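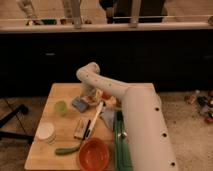
Kaede Kamata had the laptop on her knees and her back against the wall. Ifeanyi Ojo stood by the table with his hands in his pockets, as he had been told to.

"Sponge," he said.

"We did the sponge. It's the jar next."

The club had entered the clearing-up round at Ratholm, and the rules said the arm must lift whatever the judges named. It had three tries at each thing. So far theirs could manage the sponge and the cup. It had been good with the cucumber until Kaede changed the grip settings, and now it went for the cucumber as if it wanted to hurt it.

"Ready?" she said.

"Go on."

The arm came down over the jar and stopped. Ifeanyi bent to look.

"It can't see the glass," he said. "It's looking at the brush through it."

"Move the brush, then."

"They won't move the brush at Ratholm."

Kaede typed for a while. She had called this version Drinix, after a captain in a book, and the one before it Deschamps, after her old French teacher. Deschamps had thrown a pen across the room. Ifeanyi still missed it a bit.

"My mum wants to know if I'm coming back next year," he said.

"Are you?"

"We might be moving. It isn't settled."

She kept her eyes on the screen. "When will you know?"

"End of June."

"That's after the competition."

"Yes."

She lowered the grip force to 15 and saved it. Then she ran it again. The fingers opened, went down past the rim and closed, and the jar came up off the wood – crooked, but up. It hung there. Neither of them said anything until the arm had put it back.

"Write that down," said Kaede.

He found the notebook and wrote 2023-06-17, jar, second try. He thought for a moment and added both their names.

"Cucumber?" he said.

"Stand back a bit first."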